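Tavport 私宴招人：上门主厨、帮厨，以及愿意坐下来吃饭并说实话的人

发布日期：2025-10-20

先交代一下我们是干什么的。Tavport 给人在家里办饭局：客人出客厅、出餐桌、出一屋子亲戚朋友，我们出厨师、出菜、出洗碗的手。主人家负责穿得体面一点，在门口说一句“随便坐”，然后享受别人夸他会张罗。菜是谁做的，我们一般不主动提，客人问起来也只是笑笑。

这门生意从八月开始忙得有点不像话。按理说天热，大家应该在外面吃烧烤喝啤酒，结果一个个都想在自己家里摆桌，空调开到最低，点一道要炖一下午的肉。到了秋天，订单没有少下去的意思，年底的日子也已经有人来占。现有的人手再这么排下去，恐怕要先请一位主厨上门给我们自己做顿饭。所以招人。

这次招三类，分开写，请看清楚再投，别一封邮件三个都要。

一、上门主厨，招 2 名

你要能独自进一个陌生的厨房，打开陌生的抽屉，找到一把陌生的、多半不快的刀，然后面不改色地开始备菜。我们会让你带自己的刀，但总有忘带的时候，到那时请不要给我打电话哭。

每场饭局最多 8 位客人，菜单事先跟主人家商量好。所谓商量好，是指主人家前一晚十一点还会发消息来，说有位客人刚刚决定不吃麸质。你需要有一套应对这种消息的办法，骂完再回复也算一种，只要骂的时候没按着语音键。

具体要求：

有餐厅后厨经验，中餐西餐都行，融合菜也行，但请能讲清楚你到底在融合什么。

会自己采购，懂得看时令，知道什么时候该跟鱼贩子翻脸，什么时候不该。

能算成本。我们见过很有才华的厨师把松露当葱花撒，客人感动得快哭了，我们也快哭了。

能跟人说话。上菜时用两句话把菜介绍明白，不需要讲你外婆的故事。如果确有外婆，而且这道菜确实是她教的，可以讲，一场限一次。

走的时候厨房要比来的时候干净。这条写进合同，主人家的油烟机除外，那是他们和油烟机之间多年的恩怨。

二、帮厨兼上菜，招 3 名

说是帮厨，其实什么都干：削皮、摆盘、倒酒、把主人家的猫从案板上请下去、在主厨脸色不对的时候递上一杯水并迅速离开。没有经验可以教，脾气不好教不了。

工作多在傍晚到夜里，周末居多。如果你周末固定要跟朋友聚会，建议劝他们来订我们的饭局，这样你还能见到他们，虽然是端着盘子见。

你需要站得住、拎得动、记得住谁对花生过敏。最后这一条请反复读。其余的错误我们都可以笑着讲给下一批新人听，这一条不行。

另外需要会摆桌。我们不用尺子量叉子和盘子的距离，也不把餐巾折成天鹅，但摆出来的桌子要让人愿意坐下。大人有大人的酒杯，小孩有小孩的杯子，请别为了整齐给五岁的孩子发高脚杯，这事去年有人干过，那块地毯我们赔了。

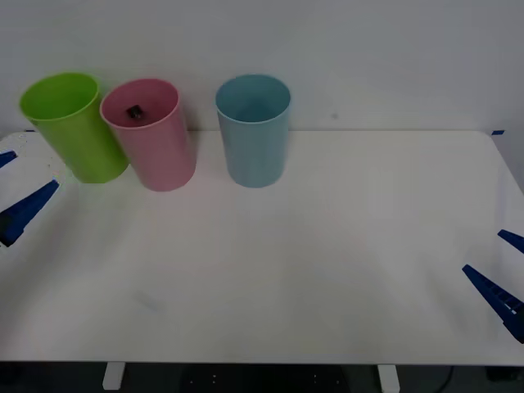 主厨和帮厨都是按场结算，做完一场，隔天对账，月底之前打款。交通费另算，打车票请留着，写在手心里的数字我们不认。试工也付钱。这一行里有不少地方管白干叫“双向了解”，我们觉得了解可以，白干就算了。

食材采购由公司出备用金，不用垫钱。制服是一条围裙，深色，耐脏，不太好看，但至少不会有人在胸口给你绣上“匠心”二字。

三、试吃客人，长期征集

这是大家最感兴趣的一类，所以我把它放在最后，希望你们顺路把前面也看了。

每上一套新菜单，我们都要先办一场试吃局，请几位不认识我们的人来吃，吃完填表。上一轮我们收到 87 份意见表，其中相当一部分写的是“很好吃，谢谢”。感谢各位的教养，但这对改菜毫无帮助。

所以这次我们想找的是：

能说出哪里咸、哪里淡、哪道上得太慢的人。

吃到一半发现甜点偷工减料，愿意当面指出来的人。

家里有老人或孩子、平时真的会在家请客的人。你们知道一道菜端上桌之后要等多久才有人动筷子，因为总有一位长辈还在阳台打电话。

有忌口的人也欢迎，报名时写清楚。素食、清真、乳糖不耐，我们都需要有人来检验。“不吃难吃的”不算忌口，请不要再填这个了。

试吃不收费，也不发钱，管饭、管一杯酒，不管送回家。同行来打探也行，写明身份，我们安排你坐在离厨房最远的位置。带相机可以，开闪光灯不行，站到椅子上俯拍整桌更不行，菜会凉，椅子是借的。

关于我们的合作方，也简单说几句，省得面试时一个个问。酒由 Pronard 供，他们送货准时，推荐语写得很长，你不必背。餐具和桌布从 Flidberg 租，打碎一只照价赔，公司出，但打碎第二只的时候请至少表现出一点悲伤。东南亚那套菜单的香料来自 Sombatkul，辣度分级他们自己定的，所谓“温和”请先自己尝过再端给客人。

面试由 Hefin Gittins 负责。他是我们的行政主厨，话少，爱吃鸡蛋。应聘主厨的，请准备一道鸡蛋菜和一道你真正拿手的菜，当场做给他吃。他吃完如果只点一下头，那是好评；如果说“有意思”，请做好心理准备。应聘帮厨的不用做菜，来聊一会儿，再跟一场饭局就行。

怎么报名

应聘主厨和帮厨的，请在 Tavport 网站的招聘页面提交简历，一页够了。附上一份你自己设计的家宴菜单，前菜、主菜、甜点俱全，写明每人成本。不用排版，不用配诗。照片可以附菜的，不必附人的，我们不靠脸炒菜。

试吃客人请在同一页面填“试吃登记”，留下方便的时段、忌口，以及一次你在别人家吃过的最失败的饭。最后这一项为必填。写得越详细越好，主人家的名字请隐去，万一是我们的老客户，大家脸上都不好看。

主厨和帮厨招满为止，试吃长期有效。收到材料都会回复，录不录用都回，只是饭局多的那几天会慢一些。如果半夜收到我们的邮件，别紧张，那是洗完锅才坐下来写的。

几个常被问到的，一并答了：

能不能兼职？能，多数人都是兼职。

能不能带朋友一起应聘？能，但请各投各的，面试也分开，散伙的时候比较方便。

剩菜能不能带走？主人家说了算。主人家说“你们都拿走吧”的时候，请先推辞一次，再拿保鲜盒。保鲜盒自备。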